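Leave the Easy Part Alone

Most of the arguments I have with people who run small robot arms are about when to recalibrate. I think we do it far too often. I have kept the two-arm sorting bench at Pakstead going for long enough to have done it the wrong way more times than I would like, and I have come around to the view that a cell like ours should be looked after the way you look after a bicycle: cables first, screws second, and the settings last.

The bench packs small goods into a divided tray. The arms are printed plastic with hobby-type servos, and none of it is expensive. 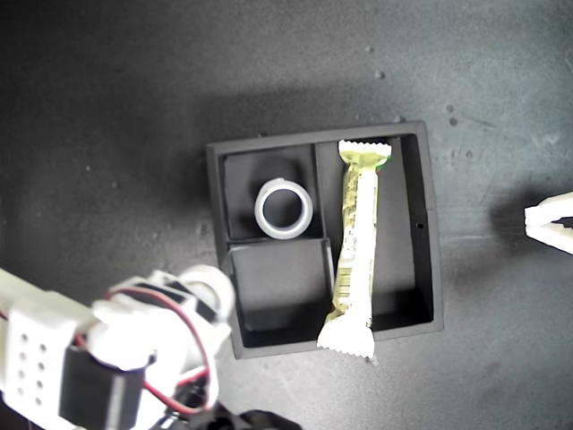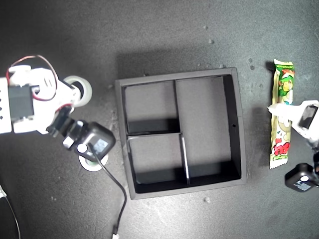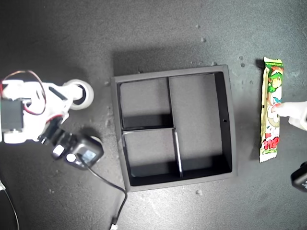

The tray and the snack bar on the two-arm bench at Pakstead.

When an arm starts missing, the first thing people reach for is the software. The gripper comes down a little to one side of the bar, so they open the calibration page, move the joints to their zero marks, save the new numbers and try again. It works for an afternoon. Then it drifts, they do it again, and by the end of the week there is a folder of calibration files and no way to tell which was the good one.

Last October we had 16 of those files for one arm. Yuto Takeda, who shared the bench with me then, laid the numbers out side by side. Nearly all the change was in one joint, and it went back and forth. A joint that has really shifted goes one way and stays there. This one had a loose horn screw. He tightened it, we loaded the oldest file in the folder, and the arm picked up the bar on the first try.

My rule since then is that you may not recalibrate until you have put a screwdriver on every joint from the base up. Printed parts creep under load. The holes get a little bigger, the screws back out, and the arm gets a bit of slack that no zero mark can fix. Checking a whole arm takes less time than calibrating one, and it leaves nothing behind to be confused by later.

Cables come before screws. On an arm this size the wires run outside the structure, and they need enough slack to follow the joint through its full reach. Too little and they pull on the connector. Too much and the loop catches on a bracket. Either one can look like a bad servo. We sent back three servos to Brivari before Merike Pärn swapped the lead on the fourth and the fault went away. I am fairly sure the other three were fine. Nowadays I move the arm by hand with the power off and watch the wires the whole way, once fast and once slow.

The tray matters more than people expect too. Ours has no fixture under it. Shahram Pakzad at Zorkmont thinks this is sloppy and has told me so. His trays are pinned down, and his numbers look better than mine. I accept that. But when his cell goes off by a small amount, he finds out when something gets crushed against a wall, and when mine goes off the tray slides a little and we see it. For a production line he is right. For a bench where the job changes every few days I would still leave the tray loose and wipe the surface under it each morning. Crumbs and bits of plastic collect there, and a tray sitting on one will rock.

The objection I take seriously comes from Mahtab Arabzadeh, who says a hand check depends on whose hand it is. What feels tight to me may feel loose to her. She would like a test move run 200 times overnight and a number at the end of it. I would like that too, and if somebody has the time to write it I will use it. Until then the hand check is what we have, and it catches most of what goes wrong. We keep a paper sheet taped to the bench with the joint, the date and who tightened it. If the same joint shows up twice in a month, the printed part gets replaced.

I would also spend money sooner on spare printed parts. A full set of brackets from Dehghan cost us 499, which sounded like a lot for plastic until I added up the afternoons we had spent nursing one cracked elbow. We now keep a set in the drawer, with the screws bagged by joint.

Calibration still has its place. After a servo swap you have to do it, and after a new bracket as well. Save the file with the reason in its name, and delete the one it replaces once you are happy with it.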